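Skerov 4 arrives with a smaller download and a kinder installer

If you have been putting off the move to Skerov 4 because the last big upgrade ate most of a weekend, there is some cheerful news this month. Ladico has put the finished version up for download, and the installer has been rebuilt so that it no longer insists on wiping your old settings before it will get going.

The download comes in at 748 MB, which will be a relief to anyone who sat through the previous one on a slow connection (I started mine after supper and went to bed before it was done). You will still want a good deal more free space than that while it unpacks, and the installer now checks for the room before it begins, where the old one used to get most of the way along and then give up with a beep and a number. 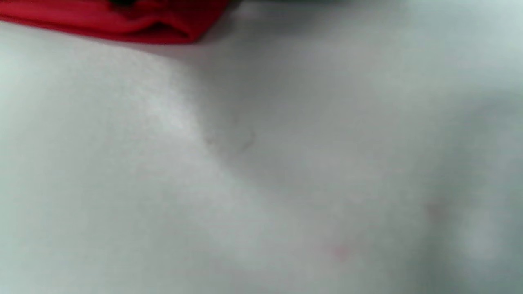
White fabric with a fold of red at the corner.

The change I suspect most home users will be happiest about is the new "keep both" choice. Pick it and Skerov 4 goes onto its own part of the drive, leaving version 3 exactly where it was, and each time you start the computer you get a plain little menu asking which of the two you would like. It's a lovely thing to have if you depend on some older program that hasn't caught up yet, and there are still a few of those. Clurnivum, the photo catalog that so many of us have years of family pictures sitting in, opens under the new system but won't print. Its makers promise a fix in September, so if you print a lot, hang on to version 3 until then.

Printers in general get a better deal, though. Hanrahan's older models, which dropped off the supported list last time around to a fair amount of grumbling, are back on it, and the two I have in the house were both found without my having to go hunting for a driver. Scanning took a restart to wake up, but after that it behaved itself nicely.

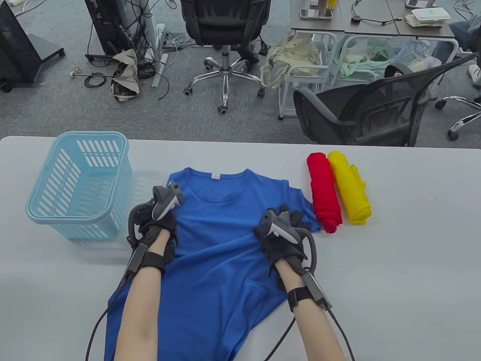

Gloved hands on a blue T-shirt, with a laundry basket alongside.

Installing over the top of version 3 took nearly 2 hours on my laptop, which is no youngster, and a good part of that was spent on a progress bar that didn't seem to move at all. Do leave it be! Ladico's notes say the bar stays put while your mail is being re-sorted, and that pulling the plug at that stage is the surest way to lose a folder or two.

As always, please make a full backup first, and then open a file or two from it to be sure it's good. The upgrade is free to anyone with a version 3 license, and you'll find it on the Updates page once you've signed in. People still on version 2 will need to buy a new license, and will have to do a clean install as well. The download servers will be off for a short spell on Sunday morning, so plan around that if you can.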